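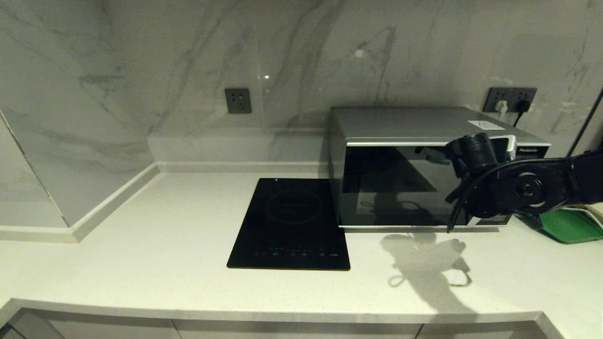 Sustmont Publishes First Kitchen Chore Results for Single-Arm Robots

ZAMUNSIDE - Sustmont, a test laboratory for service automation, today released the results of a bench study on whether a robot arm can do ordinary kitchen work without help. The short answer in the report is that it can do parts of some chores, slowly, and that it should not yet be left to do a whole one.

The study covered 117 attempts at short tasks in a fitted kitchen and an adjoining work area. Tasks included opening and closing a microwave oven, moving a plate that had food on it, and clearing items from a countertop. An attempt was scored as complete only if the task ended in the required state with no spill, no contact fault and no human input. Of the 117 attempts, 57 were scored as complete. Another 26 reached the required state after a person stepped in once. The rest were stopped or failed.

"A pass rate under one half is low for a chore that a ten-year-old does without thinking," said Helmi Salminen, who led the test work at Sustmont. "It is also higher than we expected on the plate tasks. The number we would ask people to look at is the one for interventions, as that is the number that decides whether you can leave the room."

Surfaces and fixtures

Glossy surfaces were a repeated source of error. The kitchen used for the study has polished white wall tile, a speckled white quartz countertop, a black glass induction cooktop and a microwave with a dark glass door. All of these return reflections, including the reflection of the arm itself, and the position estimates drifted most when the arm worked close to the microwave door. The laboratory chose not to cover or dull any surface, on the grounds that a household would not do so either.

Space was the second factor. With an appliance pushed back against the wall, the arm had few approach angles, and the software often spent longer planning a path than carrying it out.

Handling a loaded plate

Plate tasks were run with french fries as the load. A plate held at the rim by two parallel fingers will turn about the grip point unless the grip is firm, and long, loose pieces of food shift as soon as the face leaves level. The report treats tilt as the main variable and lists grip force second. Covered fingertips, with a pale wrap over each finger, were used for rim grasps.

"Picking up the plate is close to solved. Keeping it level while the arm moves is a separate problem," said Waldemar Krawczyk, a controls engineer on the study.

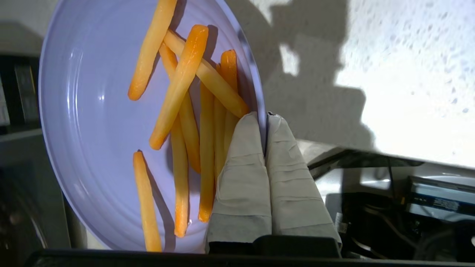
Availability and next steps

The full report, with the task list and scoring rules, can be requested from the Sustmont office in Zamunside. A second round of tests is planned for December and will add 2 shop-floor chores, bin sorting and shelf restocking, under the same rules. Sustmont makes no claim about when a household product might be ready.

Press contact: Hatice Sezer, Sustmont, Zamunside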